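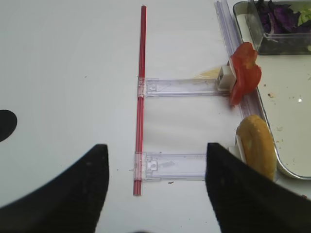
FOR IMMEDIATE RELEASE

Skurkus Introduces Calvo, a Clear Holder Set for Serving Tables and Sandwich Counters

ROSMONT, Jul 18, 2024 - Skurkus, a maker of tabletop equipment for cafeterias, bakeries and catering kitchens, today announced the release of Calvo, a holder set that keeps bread, sliced vegetables and other light foods standing upright beside a serving tray. Calvo is available to food service customers immediately and will be sold to the general public beginning in December.

The set is built around a thin red rod that is laid on the table. Two arms of clear, ridged plastic attach at right angles to the rod, and each arm is supplied with a small white clip. One clip may hold a slice of tomato, for instance, while the other holds a roll on its edge. A clear grooved rail is included for setting the distance between the arms.

Skurkus developed Calvo in response to requests from customers who prepare sample plates for self-service lines. A sample plate shows guests what goes into a sandwich before they order it. Kitchens have commonly stacked the ingredients or leaned them against the side of the tray, and staff reported that slices slid flat during the lunch period and had to be set up again several times.

"Our customers asked for something plain," said Leonor Guerreiro, director of product design at Skurkus. "They wanted the guest to see the bread and the tomato, and they wanted a holder that could be taken apart at the sink by whoever happened to be closing. We went through a good many versions of the clip before we had one that would hold a soft slice without cutting into it."

The arms and rail are clear so that they draw little attention from the food. The rod is offered in red only. During development Skurkus also tested a clear rod, which kitchen staff found hard to locate on a white tabletop when clearing up. The red rod was kept for the final version.

Calvo was tried out over one full menu cycle in the staff cafeteria at Ludden, where Skurkus maintains its packing and shipping operation. Kitchen employees there used the set for the daily sandwich display and kept written notes on assembly, cleaning and storage. Following those notes, the fitting that joins the arm to the rod was made square, which gives wet fingers a better hold, and the printed instruction card was shortened to a single side.

The rail can be ordered in lengths of up to 60 centimeters. Longer rails are intended for catering tables, where a host may wish to spread the parts of a sandwich next to a large platter. The short rail is recommended for counters with a sneeze guard. Rails of different lengths use the same arms, and customers who change the layout of their counter do not need to buy a second set.

Care and use

All parts of Calvo should be washed before first use and after each service. The clips should be opened fully for washing. Skurkus recommends hand washing in warm water with a mild soap and drying with a soft cloth, as rough pads will mark the clear parts. The set is not intended for use in ovens, under heat lamps or in freezers.

Foods held in the clips are meant for display. Operators should follow their local food safety rules on how long fresh items may stand at room temperature and should discard display items at the end of each service. Very ripe tomatoes should be cut somewhat thicker than usual. Rolls with a firm crust may be clipped whole; soft rolls hold better when clipped near the base.

Ordering and availability

Food service customers may order Calvo through their regular Skurkus representative or through the Rosmont sales office. Each box contains one rod, the arms with their clips, one short rail and the instruction card. Replacement clips and arms are sold separately. Skurkus provides a warranty of 2 years on the rod and rail; clips are treated as wearing parts and are not covered.

Customers who hold open orders for the earlier Skurkus wire holder may change those orders to Calvo at no charge, provided that the goods have not left the Ludden facility. The wire holder will remain in the catalog until present stock is sold.

About Skurkus

Skurkus designs and sells tabletop equipment for cafeterias, bakeries, school kitchens and caterers. Its offices and design workshop are located in Rosmont, with packing and shipping in Ludden.

Media contact
Leonor Guerreiro
Skurkus, Rosmont
Product samples are available to trade publications on written request.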